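Robot learns to make toast, takes its time about it

19 Jul 2022

Researchers at Skornia have spent much of the past year on a problem most people solve before they are fully awake: pushing down the lever on a toaster.

The group's new method, called Tuvar, teaches a robot arm household jobs from demonstrations. A person steers the arm through the task, a small camera at the wrist records what the gripper is facing, and the software learns to match one to the other. Tuvar's contribution is in what it does with the fumbles. Older approaches threw out any demonstration where the operator missed and had to back up. Tuvar keeps them, and treats the backing up as the useful part.

The training set came to 3110 demonstrations, of which 412 contained a mistake somebody would once have deleted. Trained on the tidy runs alone, the arm pressed the lever in 3 of 9 test sessions. With the clumsy ones put back in, it managed all 9, including two where the toaster had been nudged sideways beforehand.

A toaster lever is a meaner target than it looks. It is small and low down, it has to travel straight, and if the push comes in at an angle the whole appliance slides off across the table with the bread still in it.

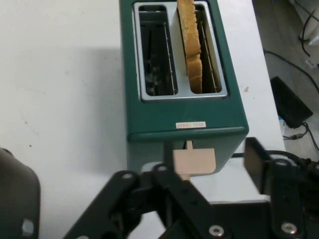
Slow, but it gets there

Speed is another matter. Once the arm reaches the toaster, it takes roughly a minute to line up and press, and the paper's supplementary video is played at several times normal speed, as these videos tend to be. The authors list butter under future work.

They also admit that the method is picky about levers. A model trained on one toaster did badly on a second with a wider handle, and recovered only after a fresh batch of demonstrations. Toasters with push buttons were left out of the study altogether.

Tradard, which makes kitchen equipment for cafeterias, paid for part of the work and plans to try the method on a conveyor loading task in December. Code and data are to be released before then, under the project name Nygård.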